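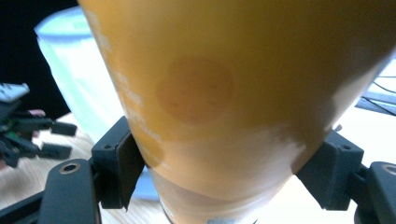 Girnik Shared Kitchen: Progress Report to Puvance
Period covered: to the end of June
Prepared by: Rostyslav Horobets

1. Scope of the period

Work in this period was limited to the condiment and dry goods storage and to the tabletops in the front room. The cold store and the dish area fall under the next period and are not reported here.

2. Bottles and containers

The stock of plastic squeeze bottles was inspected and sorted. Bottles were set aside for replacement on any of the following grounds: staining that remains after a wash cycle, printed lettering worn to the point that it can't be read at arm's length, or a cap that no longer seats. Yellow and orange bottles were checked under the window as well as under the ceiling light, as dark patches in the wall of the bottle are easy to miss in poor light.

A total of 484 containers of all types are now on the stock list. Of the grant line for containers, 400 dollars remains unspent. We propose to hold it for caps, which wear out sooner than the bottles and are sold separately by our supplier, Sirko.

Labels have been moved from the shoulder to the base on all newly filled bottles. Older stock will be relabeled as it is refilled.

3. Tabletops

The building dates from 1993 and the tables were bought in stages after that, so the finishes do not match. The light wood-grain tops were cleaned with a mild detergent and dried with a cloth.

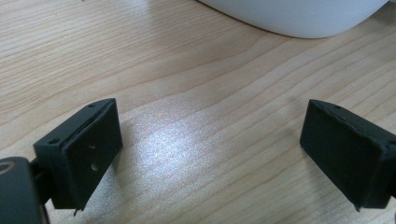 Glare on these tops has been raised by users in the past, mainly for the places nearest the window. Moving the tables was considered and rejected, as the clear route to the rear door would be lost. A matte finish was priced with Brolotura. The quote came in above the amount set aside for surfaces and has not been accepted. A blind for the window is being priced instead.

Large containers are to be lifted when moved, not dragged. A notice to this effect has been posted beside the tables and added to the user agreement.

4. Items outstanding

Replacement caps: order drafted, not placed.
Window blind: one quote received, second requested.
Shelf edging in the dry store: delayed 4 weeks at the supplier's end. No cost change.
Stock list: the spice section still uses the old numbering.

5. Spending

No transfers between budget lines were made. Receipts for detergent, cloths and labels are attached in the usual format. The delivery charge on the label order was billed twice; a credit has been requested and will appear in the next statement.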